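Search this site Go Popular: open day, kitchen, jobs

Doors at nine, and the coffee already gone

Open day at Zostano, by Fares Jaber

Thu 22 July, a side street behind the bus depot. Rain. A line down the ramp by the time I got there, mostly students, a few parents, one man with a folding stool who clearly knew how these mornings go. Name badges ran out early. Mine said "Guest."

Zostano is a small robotics shop. Four rooms, one loading dock, a lot of extension cords. The company trains software to do kitchen jobs, the boring ones: open this, turn that, put the cup back. Once a year it lets the public in. Last year it was November and the heating failed, so, summer now.

First stop, the talk. Najwa Karaki runs the learning group and talks faster than I can write. Her pitch, as best I got it down: you can't wear out a real kitchen every time the software wants practice, so most of the practice happens in a simulator. Drawn kitchen, drawn arm, made-up light. They call the simulator Skatley. Nobody would tell me why.

"We had 300 people sign up," she said, waving at the room. "The room takes 100. Please breathe in."

Then groups of 18, each with a colored sticker. I was green. Green went to the back.

Back room: a row of desks, fans going, a screen at each desk. Tamer Masri had the one closest to the window and the biggest crowd. His stuff is appliances. Doors and dials, all day. He had the microwave task up, big view from right down by the gripper, and he talked over it with a sandwich in his other hand.

Dials are mean, he told us. A door you can hook and pull. A dial you have to meet straight on, then twist, and if you come in crooked you slide off the side of it. He moves things between attempts. Appliance a little to the left, a little turned, light changed. The software never gets the same kitchen twice if he can help it.
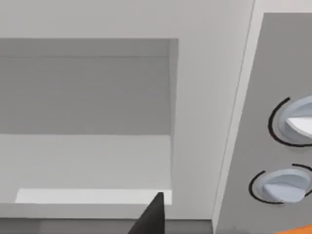
Why practice on a drawn microwave when a real one costs so little?

Time, mostly. The simulator can run many attempts side by side, all night, and reset itself after each one, while a real kitchen needs a person to close the door and put the cup back every single time.

A kid near the front wanted to know if the robot ever gets annoyed. Masri said no but he does. Big laugh. He then showed us his notebook, pages of it, just ways to miss a knob. Too high. Too early. Right place, wrong angle. "Pushed the whole oven" was underlined.

What I liked: he didn't hide the misses. The woman beside me had been to a couple of trade shows this year and said every demo there looked like an ad. Here you stood and watched somebody work on a problem that wasn't solved yet. Slow. Sort of restful.

Across the hall, the real arm. Kamil Šťastný looks after it, plus the wooden kitchen it lives in, built by Fakhoury, the cabinet people two doors down. He does hardware and says simulator folks are optimists. In there the hinges don't squeak and nothing is sticky. Out here someone spilled juice in a drawer last spring and the arm couldnt get it open for two days. He told it like a war story.

He ran the cupboard routine for us. First go, the hand stopped short and just sat there. Second go, open. Applause, which he waved off. Third go, open again and a saucer came down off the shelf. Bigger applause.

Lunch was flatbread on the loading dock. I got ten minutes with Fouad Hattar, who handles the business end and looked like he hadn't slept. First customer is Trultik, a caterer that wants help with the late shift, wiping down and shutting things off. When? He wouldn't give a date. "When it turns the knob every time," he said. Then his phone rang and that was teh interview.

Back inside for the try-it-yourself desk. Two small controllers, a kitchen on screen, one job: get the cupboard open. Much harder than it looks! My hand went right and the gripper went in, or that's how it felt. I closed it on nothing, then on more nothing. The eight year old after me had it open before I'd found my jacket.

Left at three. Rain still going, the man with the stool still on the ramp, packing up. Next open day isn't set. Sign up early and bring your own cup.

Comments

greensticker2: I was in this group. The saucer was the best part by a mile.

mpl_west: Is there parking? Article doesn't say

Dov: Side street only, take the bus. Depot is right there.

hannah k.: My son is the one who opened the cupboard and he would like it known he is nine.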